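29th June - bimanual cell, garment separation

Carried on with the pull-apart policy that Maëlle Bélanger trained on the Ellosstead demos. Question for today: does the wrist view on the idle arm help, or can we drop it and save the bandwidth?

Ran 80 trials, half with both wrist views and half with the left one masked. Same start poses from the Heitmann list, same checkpoint, speed limit left at the Enow setting. Birgit Hinrichs reset the clothes between runs so that I wasn't choosing the piles myself.

With both views, 39 ended in a clean separation. With the left view masked it dropped badly, and most of the failures were one kind: the right arm lifts, feels a load and carries on as if it had a single garment. Logs are on the Gemton drive under today's folder.
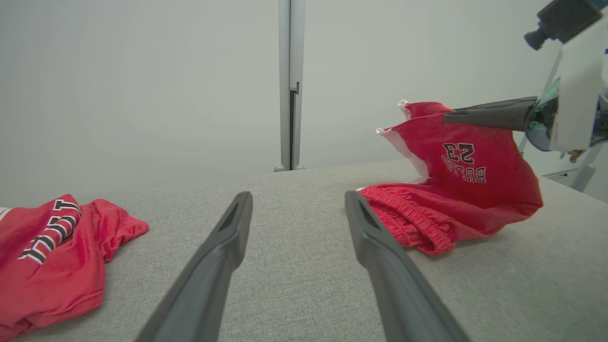 Masking the left view seems to cost us most when the two pieces are the same colour. The right wrist is too close to its own grasp to see what is trailing. From the left side, the bunched red waistband of the shorts is plain to see next to the fingertip while the Bulls jersey is being lifted, and that edge is what I want the policy to pick up on. Maëlle thinks a crop round the right fingertip would do as well as the full view. Will try that next, 5 seeds, before we touch the gripper force.

To do: re-zero the left arm, it was 2 mm out at the end.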